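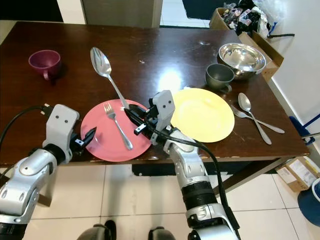 4. Setting the water hardness

The Wivard dishwasher has a built-in softener. It must be set to match your local water before the first wash. If the setting is too low, glasses and cutlery will come out with a chalky film. If it is too high, the machine will use more salt than it needs.

Your water supplier can tell you the hardness in your area. You can also use the test strip in the document bag. Dip it in cold tap water for 5 seconds, shake it and compare the colours with the chart on the packet.

1. Switch the machine on and leave the door open.
2. Hold down the Start button until the display shows H and a number.
3. Press Programme to change the number. The range is H0 (soft) to H9 (very hard). The factory setting is H4.
4. Press Start again to save. The display returns to the last programme used.

Note: At H0 the softener is off. You do not need to add salt, and the salt light will stay off.

Note: If you move house, repeat this section. The setting is kept when the machine is unplugged.

5. Filling the salt container

Use only coarse salt sold for dishwashers. Table salt and cooking salt contain additives that will block the softener.

1. Take out the lower basket.
2. Unscrew the cap of the salt container, in the floor of the machine to the left of the filter.
3. First use only: pour 500 ml of water into the container.
4. Put the funnel in place and fill with salt until it reaches the neck. Some water will overflow.
5. Wipe any grains from the thread and the seal, then screw the cap down firmly.
6. Run the Rinse programme straight away with the machine empty.

CAUTION: Do not leave spilt salt in the machine overnight. It will mark the steel floor, and marks of this kind are not covered by the guarantee.

CAUTION: Never put detergent in the salt container. If this happens, do not run the machine. Call the Jorkmont service line.

The salt light may stay on for a few washes after filling. It goes out once the salt has dissolved.

6. Rinse aid

1. Lift the tab on the rinse aid lid, next to the detergent drawer.
2. Pour slowly up to the MAX line.
3. Mop up any drips with a cloth. Spilt rinse aid causes too much foam.
4. Press the lid down until it clicks.

Dosing runs from 1 to 6. Start at 3. Go up one step if plates are still wet at the end of the programme, and down one step if you see bluish streaks on glasses.

7. Loading

Scrape off bones, pips and large scraps. There is no need to rinse under the tap.

Plates stand in the lower basket with the eating side towards the centre. The rear spikes fold flat for pans. Bowls go at a slant so that they drain - a bowl lying face up will fill with dirty water.

Spoons and forks go in the cutlery basket with handles down, mixed so that they do not nest together. Ladles and long serving spoons lie flat in the upper basket. Check that nothing hangs through the bottom and that both spray arms turn freely by hand.

Do not wash the following in the machine:
- wooden boards and wooden handles
- cast iron, copper and pewter
- plastic not marked as dishwasher safe
- glued or hand-painted china

Keep silver and stainless steel apart. Where the two touch, the silver can be left with dark spots.

WARNING: Load knives with the points down, or lay them flat. Do not leave the door open when children are in the room.

The upper basket can be raised or lowered. In the lower position it takes stemmed glasses. In the upper position, plates almost 31 cm across will fit underneath.

8. First wash

Run the Intensive programme once with detergent but no dishes. It takes out any grease left from the factory. You may hear the pump run for a short time after the end signal.

If the display shows E11, the tap is closed or the inlet hose is kinked. See section 14.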